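Marking tape

Marking tape is adhesive tape which is put on a table, a floor or a wall to show a line, a border or a place for an object. It is used in workshops, schools, kitchens, theatres and sports halls. In many homes and small workshops the common choice is painter's tape, which has a paper backing and a weak glue, and is very often blue. It was made for covering edges during painting, but today it is used for marking at least as much.

Types

Paper tape can be torn by hand and comes off most surfaces without leaving glue. Cloth tape is stronger and is preferred for stage floors. Vinyl tape is smooth, stretches a little, and is used for long-term lines in storage halls and gymnasiums. Vernon Hawthorne, in his handbook Lines on the Floor, puts the tapes into 6 groups according to the backing and the glue, but most users know only these three.

Use on work tables

On a table, tape is mostly used to divide the surface into areas. A long strip is laid first, usually parallel to the front edge, and the other strips are placed in relation to it. Where two strips cross, one can pass over the other or both can be cut to meet at the corner. The second way takes more time and gives a flatter result.

In the sewing school of Lindalva Evangelista in Manríquez, each pupil had a taped area of 46 centimetres on each side, and everything outside of it was shared. The same system was later taken over by the repair workshop Rerker, where the lines were renewed every July.

Wear

Paper tape on a table does not last long. Sleeves, tools and boxes are pulled over it many times, and the edge begins to lift. Once the edge is lifted, dust gets under it and the glue does not hold any more.
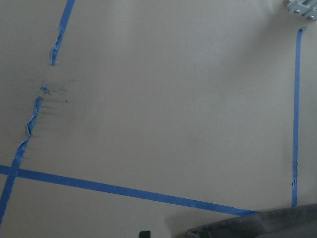 Torn strips can be wrinkled or folded over on themselves, and small pieces may remain stuck between the longer parts. A line with gaps can still be read by people who know the table, but newcomers often misunderstand it. Thomas Melis recommends replacing the whole strip and not only the missing part, as a patch makes a second edge which lifts in its turn.

Wear is faster on painted boards and on coated card than on glass. On light surfaces, scuffs and smudges are also more easily noticed near the tape.

Removal

The tape should be pulled back slowly, low over the surface. If it has been in place for many months, the paper may split and leave a thin layer behind. Warm air from a hairdryer makes the glue softer. Remaining glue can be rubbed away with a little cooking oil on a cloth, and afterwards the table is washed with soap. On coated card, oil leaves a stain and should be avoided.

See also

Masking tape
Floor marking
Spike mark (theatre)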